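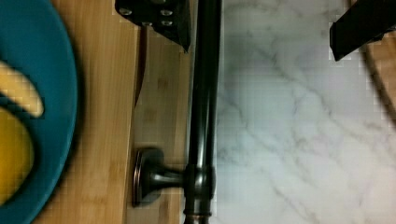

Saturday, June 16, 2018
By Kanokwan Ruangrit

Filed under: Calls and openings / Take part in research

Participants wanted: teach a two-finger gripper to work in a kitchen

The Jemis project at Gandiser is looking for adults who cook at home and have never worked with robots. We study how a robot can learn a kitchen task from people who are not engineers. In our earlier study we collected 975 demonstrations, and the result surprised us. The policy trained on beginners recovered from a bad approach more often than the one trained on our own staff. Beginners hesitate and correct themselves, and we think these corrections are useful for the learning – but our group of beginners was too small to be sure.

Each participant guides the gripper by hand at a kitchen counter. The pictures are recorded from a camera near the fingers, so your face is not our subject. You will work with ordinary kitchen things, such as a bamboo cutting board on a marble top. 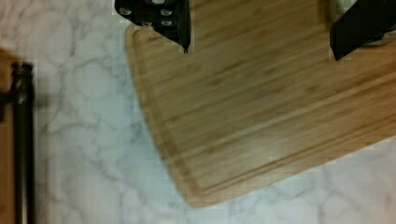
One session takes 190 minutes, with two breaks, and you come for one session only. Before the start we show you the stop button and you can practice as long as you need. You may leave at any moment and you will still be paid for the full session.

You should be 18 or older, able to stand for half an hour at a time, and comfortable with simple instructions in English. Left-handed people are very welcome – we had only 6 of them the last time.

Sessions run until the end of October. With your permission, the recordings will join the Aladetti collection, which should then hold almost 1000 demonstrations of this task.

To apply, write a short message to Kanokwan Ruangrit with your name and the days which suit you. Please do not send a CV.

Contact | © 2018 Gandiser | Back to top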